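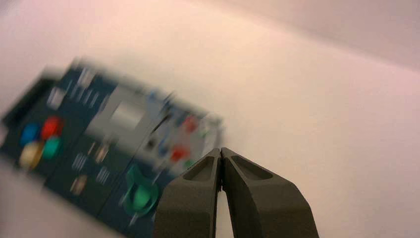
Layout of Push-Button Control Panels: Project Report

Gusbridge Technical College, Department of Design and Technology

1. Purpose of the project

The project was set by Linama, a supplier of small control panels to workshops and packing firms. Students were asked to study how coloured buttons and knobs are arranged on a panel, and to recommend a layout that a new operator can learn quickly. Work began in June and was carried out in the department's teaching room.

2. Method

Two layouts were compared. In the Jundier layout the buttons are grouped together and the knob is set apart from them. In the Lammers layout buttons and knobs share a single row. Each layout was used for 1,000 presses, divided between 5 operators, all of them first-year students. Operators received a spoken instruction naming a colour and pressed the matching button. Wrong presses were entered on a record sheet, as were presses made with the side of the hand.

3. Findings

Fewer wrong presses were recorded with the Jundier layout. Most errors on the Lammers layout took place beside a knob, where operators reached for the control next to the one named. Roughly 3 minutes of practice was enough for either layout. Operators wearing work gloves asked for wider spacing.

4. Recommendations

The grouped layout should be adopted for the next version of the panel. Spacing between buttons should be tested again with gloves before any housing is ordered. Labels were outside the terms of the project and remain to be studied.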